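Keep the Boring Boxes

Opinion

Local history in Tretville has a storage problem, and the fix on offer is a bad one. Quick thoughts before the vote in March.

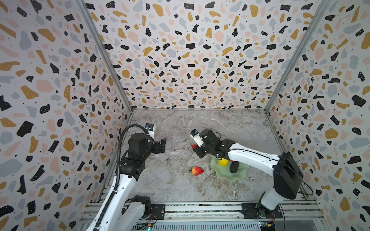
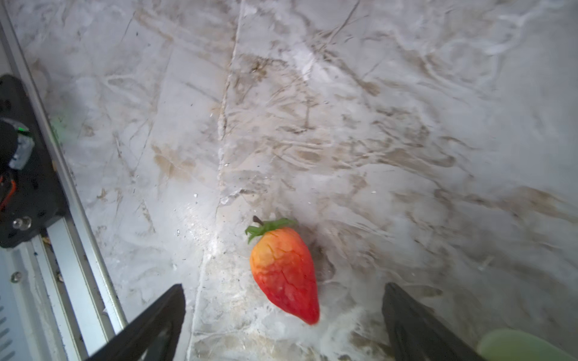 Words: the back-page columnist
First printed in The Pulley, winter number
Filed under: Opinion, Tretville, Archives

There are 19 boxes of paper from the old Skiren woollen mill in the back room of the library. Wage books mostly. Dye orders, coal receipts, a run of letters about a leaking roof that goes on for years. The proposal is to scan "a representative selection" and let the rest go. I think that's wrong and I'll try to say why without getting too worked up.

First, representative of what? I asked and was told the selection would be the items with the most public interest. So the photo of the opening day, then. The strike notice. The letter with the royal crest on it. All of which have been printed in every booklet this town has ever put out. We know those. They're on tea towels.

What we haven't got in any booklet is who was working there. The wage books have that. Names down the left, hours across, deductions in red at the end of the line. I spent most of a winter with one volume, looking for my great-grandmother, and found her docked for lateness in the same week her second child was born. No letter from her survives. No photo either. Half a line of somebody else's handwriting is all of it, and under this plan that volume goes to the paper recycler.

People say scan the lot then. Fine by me! But scanning isn't the same as keeping, and anyone who has tried to open the discs from the last digitizing project will tell you so. That was 14 years ago. Half of them won't read. The paper they were made from was thrown out at the time becuase everybody was sure. The school registers went that way. So did the ledgers from Kordestani's, the dry goods store on the corner of Mill Street, which gave credit to nearly every family on the east side and wrote down what each one bought. Flannel, lamp oil, boots for a boy. Gone.

I'll give the other side its due. The room is damp. The library wants it for the after-school program, which is a good program, and children need the space more than coal receipts do. The cost of proper shelving somewhere dry has been put at $500 a year. Not nothing in a town where the rink roof is held up by hope and tar. And yes, on most days of the year no one asks to see a Skiren wage book. I've been the only name on the sign-in sheet for pages at a time.

But low use is a poor test for an archive. A family turns up from the other side of the country with one surname and an afternoon to spend, and either the book is on the shelf or it isn't. You can't order it in.

Also - and this bothers me more than the money - the choosing gets done once, by us, with our own ideas of what matters. The people who cleared out the mill office thought the dye orders were rubbish. Then a weaver came through wanting to know how they got that greenish grey, and the dye orders were the only place it was written down. They'd survived because the box was mislabelled as insurance.

So what I'd like is dull. Move the boxes to the upstairs cupboard at the town hall, which is dry and has 2 broken chairs in it. Put them up off the floor. Make a list, even a rough one, of what's in each. Scan the wage books first, and keep them afterwards. Leave the crest letter till last, it's had its turn.

The vote is at the March meeting, 7 p.m., side door as the front one sticks. If you had family at the mill please come and say so. Bring the name if you have it, I can probly tell you which volume to look in.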